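Kandeck Dog Health Fund
Progress report, Wemora Shelter Dental and Weight Program
Prepared for the grants office by Milovan Vidmar
24th June

This report covers the period since our February update. The grant pays for dental care and weight management for adult dogs waiting for homes at the Wemora and Szalai shelters. Spending is on plan, dental work is slightly ahead of schedule, and the weight program is behind for the reasons set out below.

Dogs seen

We have now examined 173 dogs under the grant. Each one gets a full mouth check, a body condition score on the nine-point scale, and a short note on chewing and appetite from the kennel staff. Most of the dogs are between three and eight years old. Small breeds and small mixes make up a larger share than we planned for, mainly at Szalai, and they tend to come in with more crowding and more tartar than the larger dogs.

Of the dogs examined, 46 needed extractions. All of those have been done. The rest were either cleaned under anesthetic or put on a daily brushing plan. Two older dogs with heart murmurs were held back from anesthetic on the vet's advice and are being managed with soft food and pain relief.

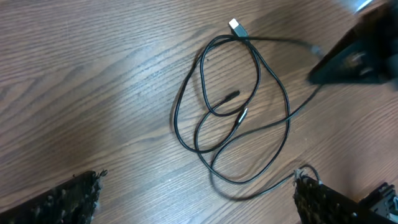
Black cable on a wooden tabletop.

Dental work

Dental days now run every other week at Wemora and once a month at Szalai. The change to fixed days has helped. Before that, cleanings were fitted in around spay and neuter surgery and were often the first thing dropped when the list ran long. We lost one dental day in the period when the anesthetic machine at Szalai was out for service. The dogs booked for that day were moved to Wemora within the week.

The scoring sheet has been cut from two pages to one. The old version asked for the condition of every tooth, and staff were leaving large parts of it blank. The new one records the worst tooth in each quarter of the mouth, gum color, and whether a recheck is needed. The vets still chart each tooth in the medical record when a dog is under anesthetic.
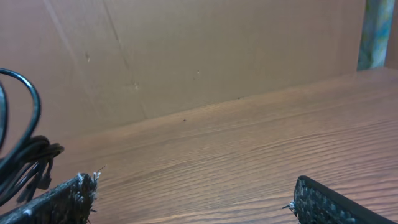

Brushing has been harder to keep up than cleaning. The plan calls for brushing once a day, and the logs show closer to four days a week at both sites. Weekends are the weak point. We have asked the site leads to put brushing on the morning feeding checklist so that it is signed off along with meals. Dogs that will not accept a brush are being started with a finger cloth and a smear of poultry-flavored paste.

Weight management

At the February update we said that every dog scoring seven or above would be on a measured diet by now. That has not happened. The diet food came in late from Plorkik, our supplier, and the first delivery was short. Kennels also had no reliable way to keep treats out of the count. Visitors were giving biscuits from the front desk, and some dogs on reduced meals gained weight.

Front desk biscuits have been replaced with small pieces of the dogs' own kibble, taken from the daily ration. Scales are now checked at the start of each month with a test weight. The large-dog scale at Wemora had been reading 900 grams high, so earlier weights from that scale have been marked in the records and will not be used to measure progress.
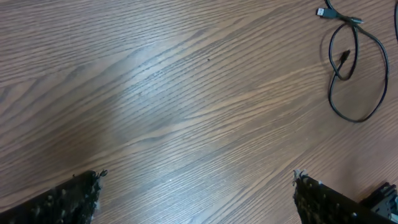
Prys Nicholas thinks the target itself was wrong, and would rather see each dog lose one to two percent of its body weight a week than reach a set score by a set date. Short-stay dogs are often adopted before a score can change, and a score target makes those cases look like failures. I agree with this and ask that the measure be changed for the second half of the grant. We would still report body condition scores at intake and at adoption.

Adopter follow-up

Every adopter of a dog in the program gets a one-page care sheet with the feeding amount in cups and grams, the date of the last dental check, and the date the next one is due. We call at four weeks. Of the first 100 adopters called, most were still measuring food, but fewer than half had brushed their dog's teeth in the past week. Several said they did not know which toothpaste to buy or had been using their own, so the sheet now carries a warning about human toothpaste and xylitol.
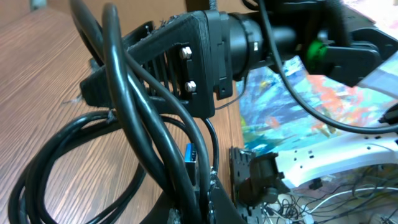
Adopters also asked about chews. The sheet had nothing on this, and staff were giving different answers. The vets have agreed on a short line advising against antlers, bones, and anything too hard to dent with a thumbnail. It will be added at the next printing.

Next steps

Dental days will continue at the current rate. Szalai will get a second set of hand scalers from the equipment line, which has enough left to cover it. We will move the remaining high-scoring dogs onto measured diets as food arrives, and we have asked Plorkik to confirm delivery dates in writing.

We need a decision from you on the weight measure before the next reporting period starts. No additional funds are requested.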